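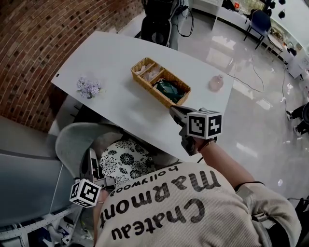 Semoston opens trade receivables programme to smaller exporters

Semoston has extended its receivables purchase programme to exporters with invoices of 59 days or less, the lender announced in July. Firms shipping through Ristport may now sell unpaid invoices at a discount and receive the cash within two working days.

The programme, first offered in Drastholm, was previously limited to companies with at least 300 overseas customers. That condition has been withdrawn. Applicants must have traded for three years and hold credit insurance on each buyer.

Settlement will be handled by Veres, the clearing agent, which will collect payment from buyers on the due date. Invoices in dispute -- including those subject to a claim for late delivery -- remain excluded.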